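Osstead Regional Music Recording Fund
Progress report, second period: Brikero Records, debut and follow-up album program

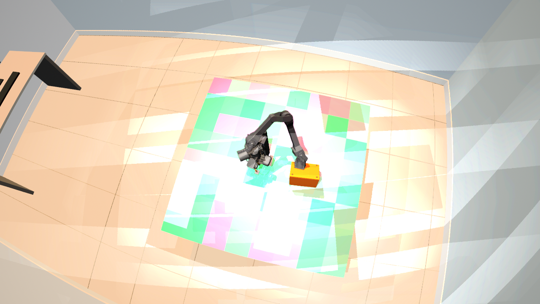
The period covered by this report runs from the close of the first installment through the end of October. During this time Brikero Records continued work on the two releases supported by the Fund: the second full-length album by the band Lurkus, and the first album by Sosa, who previously issued one EP on the label.

Recording

Tracking for the Lurkus album is complete. The band entered the studio with 14 songs, of which 11 have been kept for the final sequence. The remaining three were set aside after the rough mixes, as the band and the label agreed that they repeated ground covered on the first album. One of them may be used as a B-side. Drums and bass were recorded live in one room, as stated in the original application; guitars and vocals were added afterward. Vocal sessions ran six days over the schedule submitted in the spring -- the singer had a throat infection in August and two bookings had to be moved. The studio did not charge for the change.

Sosa has finished six songs. Four more are at the demo stage. The label had planned to have all ten recorded by the end of this period, and this target has not been met. String parts for two of the songs were rewritten after the first session, and the players were not available again until late September. We now expect recording to end in January.

Mixing and artwork

Mixing of the Lurkus album is under way. The band asked for a heavier low end than on the debut, and the first three mixes were sent back for this reason. The current versions have been approved. Cover artwork has been delivered and accepted. It departs from the painted style of the earlier sleeve, and the label is aware that some existing listeners may prefer the former look.

Live activity

Lurkus played six concerts in the region during the period, presenting new material at each. Average attendance was 88, compared with a target of 75 in the application. Sosa did not perform, in line with the agreed plan.

Budget

Spending on studio time is within the approved amount for Lurkus. For Sosa, session fees are higher than planned owing to the additional string date. We propose to cover this from the unspent portion of the travel line and request the Fund's written consent to the transfer. No increase in the total grant is requested.

Next period

Mastering of the Lurkus album is booked for November, with release to follow in the spring. A first single will be sent to radio before the end of the year. For Sosa, the label will submit a revised recording schedule with the next claim, along with copies of the session invoices -- these were missing from the previous claim and have since been obtained from the studio.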